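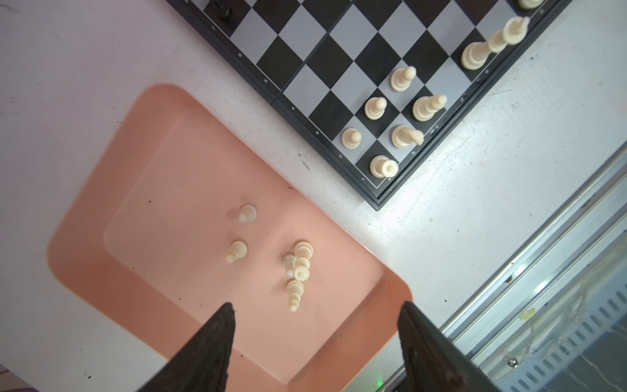 What is the best way to put a chess set back in order after children have played with it?
Open the board fully, turn it until the white a1 corner is easy to reach, and begin with the rook in that corner. After this the other pieces find their place quickly.

Chess table at the Nundside reading room
July 20, 2022

We have opened again the small gallery of our game corner. The reading room in Nundside has a chess table for the summer, and everybody who enters is welcome to sit down. The set is a folding one with a raised black frame, and it was given to us by the Hashmi stationery shop when they changed their window. We like it very much, also because the numbers and letters are printed on the frame, so beginners can learn the names of the squares without asking.

White side, being set up
Rook on a1, knight on b1, bishop on c1. The d1 square is still free, and the king already stands on e1. For beginners: the white queen goes on d1, and this is a light square.

The first pawns
Three pawns are in their places, on a2, b2 and c2. Many of our younger players like to put the pawns first, but with big sleeves it is easy to push them over when you reach for the back row.

The tray
The salmon-pink tray stays beside the board on the white table. We bought it from Lala, in the kitchen department, for the price of a coffee. Captured pieces go in it during the game, and at the end of the evening the whole set goes in it to be counted. Please count to 32 before you close the board!

The board
It folds in the middle, between the fourth and the fifth rank. Please do not press on the seam when you lean over the table. The letters on the frame are small, and from the other side of the table they are upside down, so players with the black pieces must have a little patience.

When to come
The table is free every afternoon in July until 8 o'clock. A game should take some 80 minutes at most if other people are waiting. There are 2 chess clocks in the drawer, and you can ask for them at the desk. For the Forkance evening we will borrow more boards, and we have 24 places for players. Names can be written on the list near the door.

If you find a pawn under the shelves, please bring it to the desk.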